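Vurkden: Grasp Timing from Wrist Video for Upright Containers

Student project report
Winham, Department of Engineering, Robotics stream
March 31, 2019

Summary

The project set out to write the software that decides when a two-fingered gripper should close on an upright container, using only the view from a wide-angle camera mounted behind the fingers. The result is a Python package called Vurkden. It reads video from a hand-held gripper, estimates where the container stands between the two fingers, and outputs one of three commands: wait, correct, or close. The correction is a small sideways offset. The package was tested on recorded video only. It has not yet been connected to an arm.

1. Background

Earlier student work at Winham used a fixed overhead camera and a calibrated table. It worked as long as the table did not move, and every change of bench meant repeating the calibration. A camera that travels with the gripper removes that step, as the fingers are always in the same part of the view and can be used as the reference.

The difficulty is that the container is very close to the lens when the decision matters. It fills a large part of the view, its base may be out of sight, and straight edges behind it are bent by the fisheye lens. A detector trained on ordinary photographs does poorly under these conditions.

2. Recording

Video was recorded with the hand-held gripper at shared desks in normal use. We left the desks as they were. People carried on working, and cables, boxes and cups stayed on the tabletop. The operator brought the gripper up to a container, closed it, lifted, and put the container back down. The full set comes to 2,914 clips. Of these, 1,000 were labelled by hand with a centre line for the container and the first frame in which the fingers should close.

White containers on white desks were included on purpose. They give very weak edges, and in early tests the detector followed the tissue boxes or the edge of the table instead.

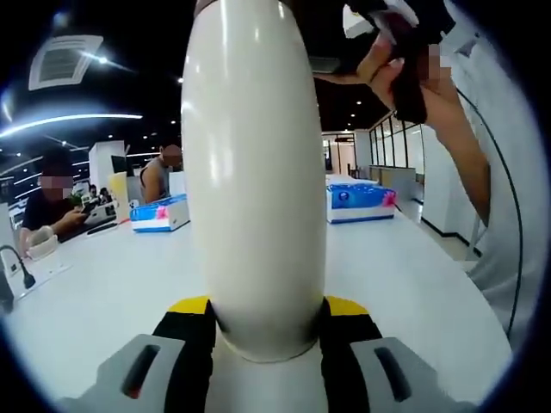

Figure 1. White cylinder between the fingers, with tissue boxes on either side of it on the table behind.

3. Software

3.1 Structure

Vurkden is split into four processes that pass messages over a local socket: reader, tracker, decider and logger. Each can be restarted without stopping the others. We began with a single script, but a crash in the plotting code kept ending the run, so it was broken up in December.

3.2 Undistortion

The first version corrected the whole picture for lens distortion before doing anything else. This was slow and stretched the corners so much that they were of no use. The present version leaves the picture alone and corrects only the points it needs: the inner edges of the two fingers and the points along the container outline. The dark ring around the outside is masked once at start-up.

3.3 Finger reference

The yellow parts of the gripper are found by a simple colour threshold in a fixed search window. The midpoint between the left and right yellow regions gives the centre line of the gripper. If only one region is found, the last good midpoint is kept for up to 6 frames, after which the decider returns to wait.

3.4 Container tracking

Outline points are proposed by a small segmentation network and then fitted with two near-vertical lines, one for each side of the container. The fit allows the lines to lean towards each other, as tapered cups are common. Nothing in the fit depends on seeing the base. This was a late change and it fixed more failures than any other – before it, any container whose lower end ran out of view was rejected.

3.5 Decision rule

The decider compares the container centre line with the gripper centre line. If the offset is large it issues correct, with a sign and a size. If the offset is small and the apparent width of the container has stopped growing, it issues close. Otherwise it waits. We tried learning this rule from the labels as well. The learned version was no better on the held-out clips and much harder to debug, so the hand-written rule was kept.

3.6 Viewer

The labelling tool, Grasso, was written for this project and is included in the repository. It steps through a clip frame by frame, draws the fitted lines over the picture and shows the current command in a side panel. Faces are blurred before clips are loaded. Keyboard shortcuts are listed in the readme file.

4. Testing

We held back 100 labelled clips. None of them was used for training or for setting thresholds. Each clip was replayed at normal speed and the logged commands were compared with the labels in Grasso.

The failures fell into these groups:

1. Early close. The operator paused on the way in, the apparent width stopped growing, and the rule took this as arrival. A minimum width now has to be reached first.

2. Background capture. One of the fitted lines jumped to a strong edge behind the container, usually a monitor or a window frame. Limiting how far a line may move between frames reduced this but did not remove it.

3. Banded containers. On a white tumbler with a dark brown band, the network sometimes marked the band as the whole object. The two lines were then fitted to the upper section only, and small errors in their angle gave a large error lower down.

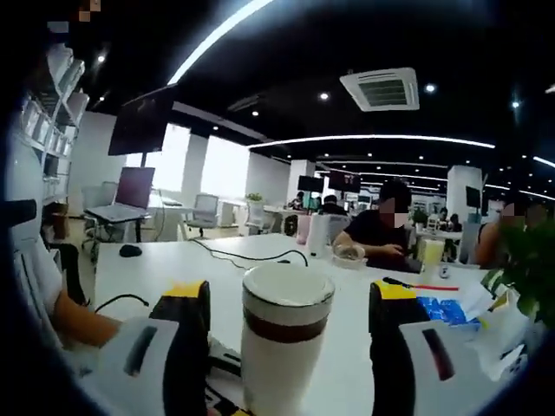 4. Bright windows. Where daylight came in behind the container, the exposure shifted and the outline broke into short pieces. The tracker recovered once the view turned away, though often too late for the decision.

5. Comparison with Otent

Otent is the planning package used by the other project groups at Winham. It expects a full object pose, and Vurkden does not produce one. We wrote a small adapter that sends Otent the sideways offset with the height and depth fields left empty. Otent accepts the message but ignores it unless strict mode is turned off. The adapter is in the tools folder and should be treated as untested.

6. Remaining work

The width threshold is set by hand and will need changing for a different lens. The line fit should be given some knowledge of lids and bands – a second class in the segmentation network may be enough. Delay between camera and command was measured on a desktop machine only, and the laptop intended for the arm is slower. Clips with two containers side by side were left out of the labelled set and should be added before any test on hardware.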